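4. Coordinating two arms on a single piece of cloth

In the last section we described how the perception side of Zesach proposes places to take hold of a garment. We turn now to the part of the software that has given us the most trouble and, in the end, the most satisfaction – the layer that decides which arm should move, when it should move, and what the other arm ought to be doing in the meantime. We call this layer Doveck, and it sits between the grasp proposals and the ordinary joint controllers that come with the arms.

4.1 Why we gave up on a shared plan

Our first version did what most people would try first. It took the current view of the cloth, picked a grasp for the left arm and a grasp for the right arm, and planned both motions together as one long path through a joint space of both arms. On paper this has a lot going for it, because collisions are dealt with once and the timing of the two arms is fixed from the start. With a rigid object (we practised on a cookie tin for some weeks, and have kind memories of it) the method worked well.

Cloth is far less patient. As soon as the first finger touches a fold, the fold shifts, and the grasp that was chosen for the second arm is now a grasp on something that has moved away. The planner would carry on regardless and close the second gripper on air, or on a layer it was never meant to pick up. We tried to patch this by planning again after every contact, but a full plan for both arms took long enough that the arms spent a good part of each trial standing still and thinking. It was a rather gloomy thing to watch, and we don't recommend it.

So we went back to a looser arrangement. Each arm now has its own short plan, refreshed often, and the two plans are kept honest by a small set of shared rules about space and tension. Neither arm knows the full intention of the other. Each one knows only where the other will be in the next moment, and whether it is holding cloth.

4.2 Roles

At any time Doveck gives each arm one of three roles, which we call anchor, mover and waiting. An anchor holds a bit of fabric and tries to keep its fingertips still, though it is allowed to give way if the pull on it grows too strong. A mover follows a short path with or without cloth between its fingers. A waiting arm keeps out of the way at a height and distance worked out from the last good view of the table.

Roles are handed out by a scoring function that is plainer than we expected it to be. For each proposed grasp we compute the reach cost for each arm, the chance that the grasp will catch a single layer, and a penalty for crossing the midline of the table. The penalty is there for the cables as much as for the arms. In early tests an arm that crossed over too eagerly would wrap its own camera cable against its neighbour's gripper, and untangling the pair took longer than the trial had. We settled on a penalty that rises smoothly, so that an arm can still lean over the line for a really good corner but won't do so on a whim.

When both arms are free, the one with the better score becomes the mover and the other waits. Once the mover has a confirmed grasp it becomes an anchor, and the other arm is released to look for its own hold. We were a little worried that this would feel slow. In practice the waiting arm uses the pause to refresh its view from the wrist camera, and that view would have been needed in any case.
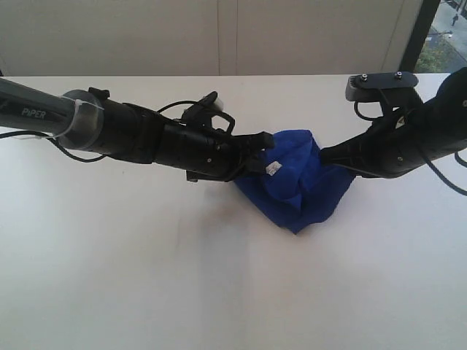 Figure 2. Both arms of the Zesach station at a crumpled blue cloth. The raised folds hide much of what lies under them from a camera looking in from either side.

Layer confusion is the failure we met most often, and it deserves a few words of its own. A gripper coming in from the side sees the edge of a fold and the edge of the garment as much the same thing: a line where bright fabric gives way to something darker. We wanted the system to hold several guesses about this at once and let the next view sort them out. In Figure 2 the upper flap comes down to a corner which looks very inviting to a grasp detector, while a darker layer spreads out beneath it and ends in a corner of its own. A detector working from one view will score both, and the colour difference alone can't settle which of them is a real garment corner and which is only the turn of a fold. Doveck therefore keeps both as candidates with their own weights, and asks whether the view from the opposite wrist would raise one at the expense of the other. If it would, that arm is asked to look before either one is asked to pull.

Labels turned out to be a helpful cue. A sewn-in label is small, pale and usually has straight sides, so it can be found even in a poor view, and it says something about which part of the garment is nearby. The small white one on the left part of the cloth in Figure 2 is a fair instance – it sits right by the tip of the left arm's lower finger, and the print on it is far too faint to read, but reading isn't required. We use only its position and its tilt. When a label is found, candidates on the same visible layer gain a little weight, and the grasp region directly over the label is set aside, as a stiff scrap between the fingers tends to upset the slip estimate described below.

4.3 Sharing space

The two arms share the air above the table by means of what we call soft claims. A claim is a rounded volume that covers the gripper, the camera bracket and a generous allowance for cable, swept along the next short piece of the arm's path. Before an arm moves, it publishes its claim. If the claim overlaps the other arm's current one, the arm with the lower priority shortens its path until the overlap is gone. Anchors always have priority, since (as anyone who has folded a bedsheet with a friend will know) the person holding the far corner shouldn't be the one asked to jump aside.

Getting the cable allowance right took a good deal of fiddling. We had begun with a model of the arms as delivered, with clean outlines and nothing hanging from them. A working arm carries loops, ties and brackets, and a loop that droops nicely below the wrist in one pose may swing out in front of the fingers in another. Modelling the cables properly was more than we wished to take on. We instead recorded the arms moving through a wide range of poses with no cloth present, marked the space the cables passed through, and grew the claim until it covered them all. The result is a bit plump, and now and then it keeps the grippers further apart than they need to be, but it let us leave the station running without hovering beside it.

There is one exception. When both arms must work close together on the same fold, the plump claims would forbid the motion altogether. For these cases Doveck switches to a tighter claim around the fingertips and lowers the speed limit of both arms. The switch is allowed only if both wrist cameras have a recent view, and it is dropped the moment either view goes stale.

4.4 Tension and letting go

Neither gripper has a force sensor at the fingertips, so tension has to be guessed. We estimate it from joint currents, after taking away what the arm's own weight and friction would lead us to expect. The guess is noisy, and we make no great claims for it. It is good enough to tell slack cloth from taut cloth, and a sudden drop during a pull is a fairly dependable sign that the fabric has slipped.

When a slip is suspected, the mover stops, the anchor stays put, and perception is asked for a new set of grasps. We once had both arms stop and let go, on the theory that it was best to start fresh. That was a mistake we held on to for too long. A dropped cloth falls into new folds, and all that had been learned about its layers is lost along with the grip. Keeping the anchor in place preserves at least one part of the garment whose identity we have some right to believe in.

4.5 Tooling

We close this section with a short account of the tools around the controller, as they took up at least as much of our effort as the controller itself. Every message between perception, Doveck and the joint controllers is written to a log called Brunton, which can be replayed without the arms. A change to the role scoring is first run against the stored logs, and any moment at which the new code would have made a different choice is listed for a person to look over. The collection held 1049 recorded trials at the time of writing, and going through the differences has become a pleasant enough morning habit, best done with coffee.

Replay has its limits, of course. Once the new code would have moved an arm differently, the rest of the log no longer tells us what the cloth would have done. We treat a replay as good only up to the first such choice and go back to the real table for anything past it. Changes which survive the replay are then tried on a fixed set of 21 starting arrangements, laid out again by hand as closely as we can manage.

The settings used for every experiment in the next section are kept together in one plain file, with the midline penalty, claim sizes and slip threshold at the top. We changed none of them between garments.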